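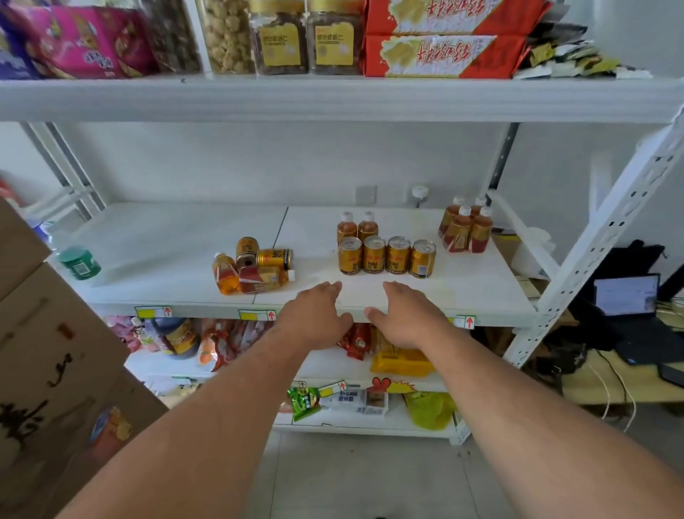
The small shop should stay open

I have lived in Wultby for nine years, and I still make mistakes with the small words in English. I say "in the bus" when I should say "on the bus". The person who corrected me most often in my first winter was the woman at the corner shop on our street. She never did it in an unkind way. She repeated my sentence back to me with the right word inside, and then she told me the price.

I am thinking of her because of the letter we all received from the council, dated 24th April. It says that the block with the corner shop, the shoe repair and the old laundry will be "renewed". I had to read the letter two times. Renewed means the buildings will come down and flats will be built, with one large unit on the ground floor. The company is Stavby, and from what I heard at the public meeting they already have a tenant in mind, the supermarket chain Fusus, which has a big store by the ring road.

I have nothing against flats. People need somewhere to live, and I remember well how hard it was to find our first place. I also have nothing against Fusus, where I buy rice and washing powder like everybody else, and where the prices are better. My complaint is smaller and, I think, more practical. The plan treats a shop as a number of square metres, and if the metres are replaced then the shop is replaced too. I do not believe this.

A small shop does many jobs that are not written on the sign. Ours takes in parcels. It keeps a spare key for at least one old man in my building, and when he did not come for his newspaper in October, someone from the shop went up and knocked. He had fallen in his kitchen. I do not want to make a big story out of this, he was fine in the end and he is a little tired of hearing about it. But I ask myself who at the self-service checkout will notice when a man does not come for his newspaper.

At the meeting, a man from Stavby told us that the walk to the nearest other food store is 840 metres, and he showed it on a map as a good thing. For me it is a good thing also. I have two healthy knees. My neighbour goes with a walking frame, and there is a hill, and in January the footpath is ice until noon. The map was flat and it had a nice green colour. I think every person who draws such a map should be asked to carry four litres of milk home along the line.

Then there is the question of money, where I must be fair. The corner shop is more expensive. A jar of coffee there costs me much more than in the big store, and a family with three kids cannot do its weekly shopping in such a place. I know this because we were that family. What we did, and what I suppose most people on the street do, is buy the big things far away and the forgotten things near. The near shop lives from what we forget. It is a strange way to earn a living and it only works if the rent is low, and the rent was low because the building is old and a bit ugly. A new building will be neither, so the owner cannot simply move back in, even if she is invited.

Some people answer that everything can be ordered now. My son showed me the Swati app, and it is true that a boy on a bicycle can bring me onions in the evening. I used it twice. The onions were good. The second time I tried to say something to the boy about the rain and he was already on the stairs going down, as he had other orders and I understand that he is paid by the order. I felt ashamed for wanting to chat with him. In a shop you can talk and it costs the other person nothing, or not much, if there is no line behind you.

Where I grew up we had a word for the hour before supper when everybody went out for bread, also those who had bread at home. I have not found this word in English. In Wultby the hour exists all the same. It begins when the school buses come, and you can see it at the corner — children choosing one thing for a very long time, a nurse in her work shoes, two men discussing hockey in front of the fridge so that it cannot be opened. I learned more of the language in that hour than in the evening course, and I paid 200 dollars for the course.

What do I want, then? I have tried to write it in a way that the council can use. The ground floor could be divided into small units, with one of them kept for a food shop at a rent that is tied to the old rent for a number of years. The owner could have a temporary place while they build, even a cabin in the parking lot. The plan has 207 flats, and I cannot believe that the whole calculation falls down because of one cheap room at street level. If it does, I would like to see the calculation.

Comments can be sent to the planning office in writing or given at the counter. I will hand mine in at the counter, on paper. My daughter has checked the small words.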